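Planning and Paying for Automation
Handout 7: What the quote leaves out
Revised 6/24/24

Bring this to the budgeting session along with your own spreadsheet. You will need the Ivenberg case from last time, because we pick it up at the point where the plant manager has three offers on the desk and wants to sign the cheapest one.

1. The price on the first page

A vendor's first page is written to be approved. It shows the arm or the gripper, sometimes a controller, and a total with a box around it. In the Ivenberg case the Dollow offer put the end tool at $3,640, and everybody in the meeting talked about that number for an hour. It was the least interesting number in the file. The mounting plates, spare pads, cables, and shipping came to another $1,648 on page four, under a heading that said "recommended." Try running the tool for a month without the recommended items and see how optional they are.

When you read an offer, go to the last page first. Write down every line marked recommended, optional, or customer supplied. Put them all in the budget. If somebody later shows you that one of them can go, fine, take it out then.

2. Paying for demonstrations

A growing share of the proposals students bring me rest on learned behavior. People do the job with hand-held grippers, the recordings are used to train a model, and the robot is supposed to do the job afterward. The sales argument is that the hand tools cost far less than a robot cell, so you can start small. I accept the first half of that. The tools are cheap next to a cell. The hours are what you pay for, and they rarely appear in the offer.

Take the household-waste task, which comes up in nearly every pitch because every customer understands it. An item goes from somewhere into a bin with a bag in it. On a slide this is one step. On the floor it is a person with a gripper in hand, dealing with cartons that have soft corners and a bag that doesn't keep its shape.

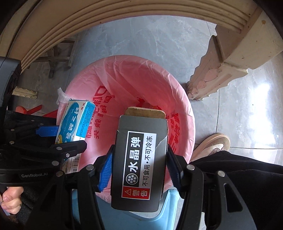
Fig. 1. Two hand-held grippers, each with a carton, at a lined bin. The blue ribbed pads inside the jaws are what to look for when you price wear parts.

Now do the budget for that. The exercise sheet assumes 16 recorded hours per task variant. Most first drafts multiply this by a wage and stop. Add setup and cleanup. Add the time someone spends looking through the recordings and throwing out the bad ones. Add the second round, which you'll want once the first model does something silly with a bag. I have yet to grade a draft that had a line for the second round.

Then ask what a variant is. Does a dented box count as a new one? A different bag? A different floor? The vendor will tell you the model generalizes. Ask for the test that shows it, run on items the vendor didn't choose, and ask what happens to the payment schedule if the test fails. If the answer is a brochure, the line in your budget is zero benefit until further notice.

3. Wear parts and the boring shelf

Pads, screws, linkages, straps. These are small lines and people skip them because they look petty beside the capital request. Dal Bello, the second bidder in the case, listed a pad set at $93 and gave no replacement interval. You can't budget a part without an interval. Write to the bidder and get one in writing, for your material and your number of cycles. Until it arrives, assume the worse figure from the other two offers.

Check also whether the pads on the hand tool and the pads on the robot are the same part. If they differ, you are stocking two shelves, and somebody should explain how well data recorded with one carries over to the other. I would not take "very well" as an explanation.

4. Comparing the three offers

Dollow is cheap on page one and expensive on page four. Dal Bello is complete but vague on service. Unau offers a lease that includes training data "as needed," and I'd like you to spend some time on those two words. As needed by whom? Who owns the recordings when the lease ends? The contract extract in your packet is silent on both.

Put all three on the same basis before you rank them: one site, one shift, three years, hours included. Don't copy the vendors' payback tables. Each starts the clock on the day the robot works — the invoices start well before that.

5. For the next session

Rebuild the Ivenberg budget with separate lines for equipment, people's time, wear parts, and rework. Mark every figure as quoted, measured, or guessed. Be strict about the third group. A guess with two decimal places is still a guess, and I will treat it as one.

Add a paragraph on what the plant would do with the same money if it bought nothing. A second bin and a better route for the carts is a legitimate answer, and in two of the past five years it was the one I'd have signed.

The November revision of the case adds a maintenance contract. Leave it out for now.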